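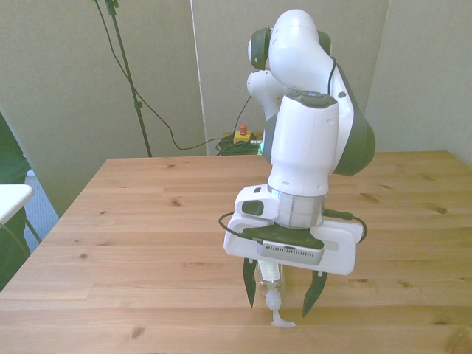 The day the arm forgot it was holding something

April 23, 2019

I promised a few of you that I'd write up the bottle business properly, and I've been putting it off, partly because I've been busy and partly because I don't come out of it very well. But the kettle's on and it's raining, so let's get it done.

For anyone new (hello!), I spend most of my working week in a smallish room in Zoltthorpe trying to teach a robot arm to pick up ordinary household things and put them down again. The project is called Ernton, and the things are mostly what you'd find in a bathroom cabinet or beside a kitchen sink. Small plastic bottles with a pump or a spout are a particular misery. They're slippery, they give when you squeeze them, and the weight moves about inside as you tip them.

The job that week was simple enough on paper. Pick the bottle up, turn it over, bring it down until the nozzle just touches the table, wait, lift, turn it back, set it down. We wanted 300 clean goes at it and had got to 200 without anything worse than a few dropped bottles, and I was feeling rather pleased with myself. You can probably guess the rest.

On the next run the arm came down as usual and the nozzle met the wood, and then instead of stopping it carried on pushing. It wasn't fast, I should say. There was no bang, nothing flew across the room. It just leaned, very steadily, the way a heavy person leans on a garden gate, and I watched the bottle begin to bow in the middle and thought, oh, it'll stop in a moment. It did not stop in a moment. I reached over and hit the red button, and everything went still, and I stood there with my heart going like the clappers over a bit of plastic.

I've gone back through the log since and I was slower than I'd have told you. There were 11 seconds between the force going over the line and my hand landing on the button. I'd have sworn blind it was two or three.

The cause, once I'd found it, was dull. When the gripper closes on something, the software is meant to be told that the tool has got longer, so that the lowest point is the end of the bottle and no longer the tips of the fingers. I had restarted the control program after lunch and that setting had quietly gone back to its default. So as far as the arm knew, there was still a nice gap of fresh air between itself and the table. There's a second check which should have caught it — a limit on how hard the thing may press — but I had turned that up in February, when it was tripping every few minutes and driving me mad, and I'd never turned it back down. I had even left myself a note saying "temporary". Oh dear.

So, what's different now. The program won't start a run unless the tool length has been set since the last restart. The pressing limit is back where it belongs, and if it trips too often then I have to go and find out why, however cross it makes me. The stop button used to sit over behind the arm with the cables, which meant stretching across the table towards the very thing I was trying to stop. I'd never thought about it until I had to do it in a hurry. It now lives at my elbow, and I've got into the habit of resting my hand next to it whenever something new is being tried.

The bottle sprang back, mostly. It has a crease down one side and has been retired to the windowsill. The fingers were fine, and so was the table, apart from a little dent I keep running my thumb over.

I did wonder whether to write this at all. It was a small thing and no one was hurt. But the same mistake with a bigger arm, or with someone's hand where the bottle was, doesn't bear thinking about, and when I went looking for other people's stories of this sort I found hardly any. If you've got one, do pop it in the comments. I'd love to feel less alone!

We started the count again from nought, by the way. I felt we ought to.

17 comments
Share this post

Recent posts
Why soft bottles are harder than hard ones
Tidying the cables at last (a small triumph)
A weekend in Trusau, with far too much cake
Reading notes: the Cârstea gripper handbook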